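Manuales > Celdas de dos brazos > Berar 2 > 6. Reglas de trabajo en mesa

6. Preparación y operación de la tarea de empaque

Revisión: septiembre de 2025. Responsable del capítulo: Rakiya Ugwu.

Este capítulo se aplica a las celdas Berar montadas sobre riel y teleoperadas desde el puesto Umport. Supone que los brazos ya están calibrados (capítulo 4) y que la parada de emergencia se ha probado en el mismo turno. Si el riel se ha aflojado o desplazado, vuelva al apartado 4.3 antes de seguir.

6.1 Disposición inicial

1. Despeje la mesa. Retire herramientas, tornillería, vasos y papeles.
2. Coloque la caja abierta en la zona central, al alcance de los dos brazos.
3. Reparta los artículos a ambos lados de la caja. Los que vaya a tomar el brazo izquierdo van a la izquierda; los demás, a la derecha.
4. Compruebe que ningún cable pasa por debajo de un artículo ni por dentro del recorrido de la pinza.
5. Lleve los brazos a la posición de espera con las pinzas abiertas.
6. Inicie la sesión en el puesto Umport y anote el número de lote.

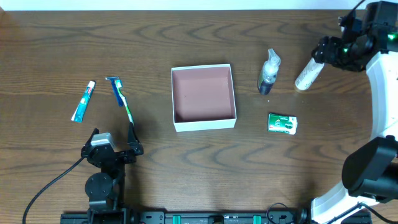 Los artículos pueden tocarse entre sí en la disposición inicial, siempre que cada uno ofrezca una zona de agarre libre. No los alinee con regla. La norma interna Lotton pide variación de posición entre repeticiones, y una mesa demasiado ordenada produce sesiones que después se rechazan en la revisión.

NOTA. Use envases cerrados. Un tapón flojo puede soltarse con la presión de la pinza y obliga a parar la celda para limpiar.

6.2 Orden de carga

1. Empiece por los envases que van de pie, junto a la pared del fondo de la caja.
2. Siga con los paquetes rectangulares.
3. Deje para el final los artículos largos y planos.
4. Mueva un solo brazo cada vez sobre la caja. El otro espera fuera del perímetro.

El orden puede cambiarse si la hoja de tarea lo indica. En ese caso, escríbalo en el campo de observaciones antes de la primera repetición. 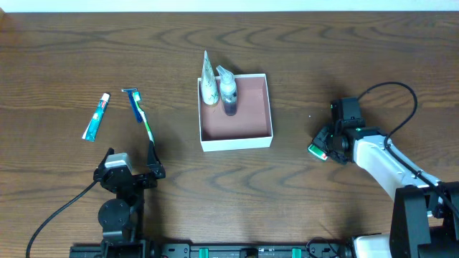

La regla de un solo brazo sobre la caja se mantiene también mientras el otro recoge. El operador tiende a adelantar el segundo movimiento para ganar tiempo, y es ahí donde se producen la mayoría de los contactos entre pinzas que hemos registrado. Con el tubo blanco y el frasco dosificador ya en el lado izquierdo del fondo, y la pinza derecha bajada sobre el paquete verde y blanco, el brazo izquierdo debe quedarse en su sitio con la pinza abierta. No inicie su trayectoria hasta que el derecho haya soltado la pieza y se haya retirado.

PRECAUCIÓN. Baje la pinza en vertical durante el último tramo. Una entrada inclinada empuja el artículo y puede arrastrar los dedos contra la mesa. Si oye roce, suelte el mando y espere a que el brazo se detenga.

6.3 Velocidad y aproximación

1. Seleccione el perfil de velocidad 2 para el traslado.
2. Antes de cruzar el borde de la caja, cambie a aproximación lenta.
3. Suba por encima del artículo más alto que haya dentro, nunca por encima del borde solamente.
4. Abra la pinza cuando el artículo esté apoyado. No lo deje caer.
5. Salga por donde entró. 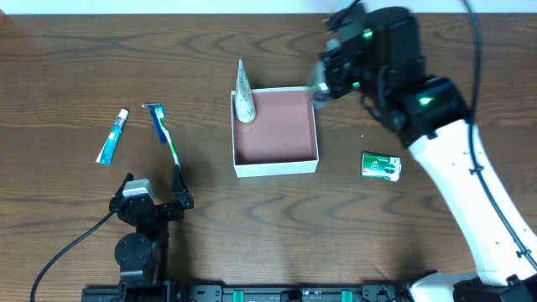 La altura de paso se fija con el contenido y se vuelve a comprobar después de cada depósito. Una caja vacía admite un paso bajo; en cuanto hay un envase de pie, ese paso deja de valer. El tubo claro de la esquina superior izquierda sobresale del borde, de modo que es su punta la que marca la altura mínima, aunque el brazo trabaje en la esquina opuesta. Los operadores nuevos suelen guiarse por la pared de la caja. Corríjalo durante las 20 repeticiones de práctica, que no se entregan.

CUIDADO. No meta las manos en la zona de trabajo con los servos activos, ni siquiera para enderezar un envase caído. Pulse pausa, espere la confirmación en pantalla y entonces intervenga. Si se aparta de este orden, la sesión completa queda anulada.

6.4 Cierre de la repetición

1. Retire los dos brazos a los lados de la caja, con las pinzas abiertas y sin tocar nada.
2. Verifique el contenido contra la hoja de tarea.
3. Marque la repetición como válida, dudosa o fallida. Un artículo tumbado que debía ir de pie se marca como dudoso.
4. Vacíe la caja a mano, siempre en pausa, y monte una disposición nueva.

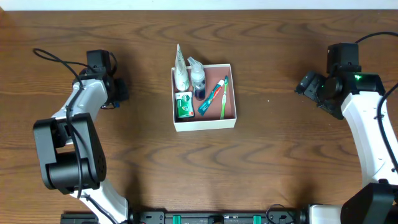

Figura 6-4. Artículos de aseo en la caja y brazos a ambos lados, pinzas abiertas.

6.5 Incidencias

Código 84: pérdida de señal del mando. El brazo se queda en la última posición. No lo fuerce con la mano; reinicie el puesto y vuelva a la posición de espera.

Código 1542: par excesivo en la pinza. Abra, retire el artículo y revise los dedos. Si se repite en la misma sesión, avise al servicio técnico de Anozie y deje la celda fuera de uso con la etiqueta roja.

Los contactos entre brazos se notifican siempre, aunque no haya daños visibles. El formulario está en el anexo C.

2 comentarios · Compartido 20 veces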